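Plain beige walls in a back workroom, keep or repaint?

graypine
We have a back room at work that was painted beige when we moved in. The other rooms are white. The owner wants everything the same and asked me to get it repainted in August. I got one quote and it came to $3,668 for walls, trim and ceiling, which seems high to me for one room. The long wall is 21 feet. No windows on that side. 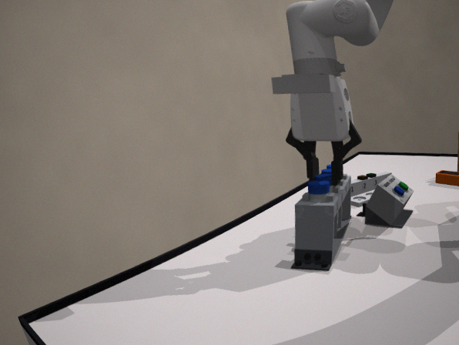 Long wall in back, beige flat paint, white table in front of it.

The can in the storage closet says Brosov flat, color Pretavness. I don't know if they still make it. My questions are whether beige is worth keeping, and if not, whether I can go white in two coats without primer.

tallyho_dan
That quote is too much unless the ceiling is in bad shape. Ask for the price without the ceiling. Flat beige covers fine with two coats of decent white. I did a bigger room than yours for the cost of paint and a weekend.

mrs_okra
I would leave it. White walls with white furniture look cold, and you notice every scuff. We painted our break room white and within a month there was a gray line all the way around at chair height. Beige hides that.

tallyho_dan
Beige hides it until you turn on the lights. The scuffs come from using flat paint. Use eggshell or satin and you can wipe it down.

graypine
I did try wiping a spot with a damp sponge and it left a shiny patch. So yes, the flat is a problem no matter what color we pick. Another one from the room, taken closer in.
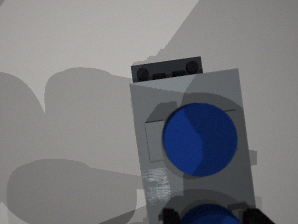
Beca Watkins
Shiny patches on flat paint won't come out with more wiping. You have to paint over them, and if you touch up only the patch you will see the edge. Do the whole wall corner to corner. Also prime it. I know Dan says two coats is enough, but you don't know what is under that beige. I skipped primer in a rental and had yellow stains coming through by the end of summer.

tallyho_dan
Yellow stains are from smoke or water. If the wall is clean, primer is money spent for nothing.

Beca Watkins
A gallon of primer at Maddocks is $37. Painting the wall a third time costs more than that.

mrs_okra
Agree with Beca on the primer, still disagree on the white. What is the floor like? The floor should decide this.

graypine
Tile, with a pattern. It stays. The table stays too. Here is the floor and you can judge.
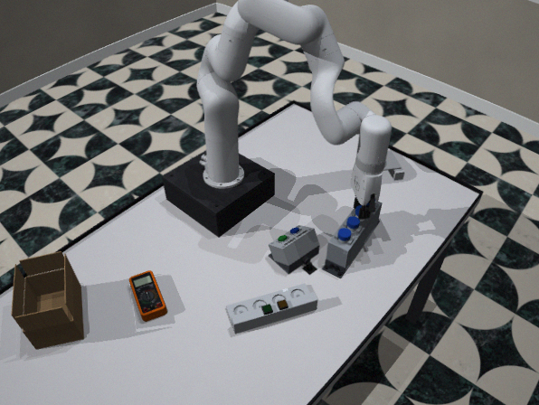
White tabletop with black edge, patterned tile floor.

mrs_okra
With a patterned floor I would want a plain wall in a warm color, so I am back to beige. Get a fresh can in eggshell and be done with it.

graypine
The owner saw a sample card from Botemance with an off-white on it that leans warm. That might satisfy everyone. I asked the painter to price one coat of primer and two of the off-white in eggshell, walls only. No number back yet.

Beca Watkins
Paint a test square on poster board and move it around the room before you buy. Look at it with the lights on, given there are no windows on that wall. Warm off-whites can go yellow under some bulbs.

tallyho_dan
Fair. And keep the leftover can with the date on the lid. You will want it for touch-ups.

Comments (5)

rollerguy: Check how long the painter guarantees the work. Mine came back for free to fix a peeling corner.

lmh: I'm with mrs_okra. Leave it beige.

Kitty P.: Does eggshell show roller marks more than flat? Mine did on a long wall.

rollerguy: It can. Keep a wet edge and don't stop in the middle of the wall.

sandhill: Did you ever get the new quote?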